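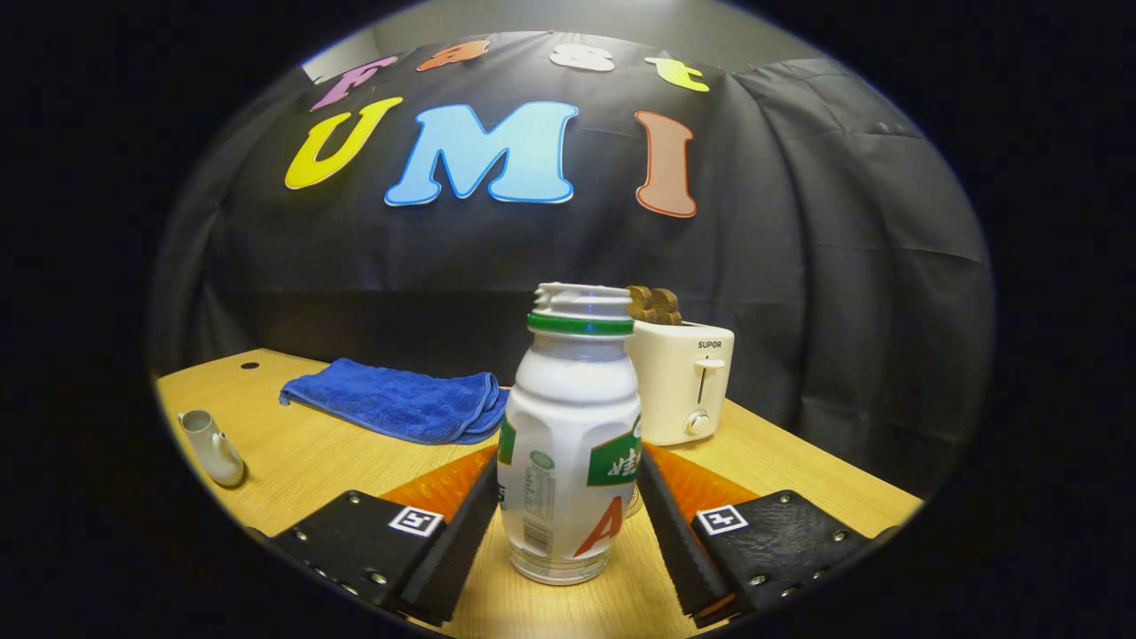
## 핸드헬드 그리퍼 시연 수집, 흰 병 잡기 (오후)

작업: 나무 테이블 위에 세워 둔 흰 플라스틱 병을 양쪽 핑거로 잡아 들고, 옆으로 옮겨 다시 세우기. 뚜껑은 없는 상태로 진행.

시연자는 Touran, 기록은 나. 총 31회 수집했고 그중 5회는 버림.

- 3회: 핑거를 닫기 전에 병을 밀어서 위치가 틀어짐
- 2회: 내려놓을 때 손목이 기울어 병이 넘어짐

메모

- 접근 높이는 몸통이 살짝 좁아지는 부분에 맞추는 게 제일 안정적. 목의 초록 띠 쪽을 잡으면 들 때 아래가 흔들린다.
- 닫는 속도를 일부러 늦췄더니 궤적이 부자연스러워짐. Nizar 말대로 평소 손 속도로 다시 하기로 함.
- 양쪽 핑거의 사각 마커가 둘 다 보여야 벌림 폭이 나온다. 손목을 많이 꺾은 시연에서 오른쪽 마커 검출이 몇 프레임씩 끊겼음. 보간으로 될지 Parisa에게 확인.
- 병 뒤 토스터(SUPOR)와 왼쪽의 파란 수건은 이번 묶음에서는 위치 고정. 다음 묶음부터 수건 위치만 바꾼다.
- 시작 자세가 매번 조금씩 달랐다. 정책 학습에는 괜찮을 것 같은데, 재생 비교할 때는 불편함. 테이블 모서리의 구멍을 기준점으로 쓰는 방법을 생각 중.

데이터는 Rashti 폴더에 올렸고 버린 것도 지우지 않고 따로 표시해 둠. 넘어뜨린 시연은 Hamidreza가 실패 분류용으로 쓰겠다고 함.

할 일

- [ ] 병 방향을 돌려 가며 6회 추가 (라벨이 정면에 오지 않게)
- [ ] 마커 끊긴 구간 목록 만들기
- [ ] 왼쪽 핑거 패드 고정 상태 확인
- [ ] Mahtab에게 시간 동기 스크립트 최신본 받기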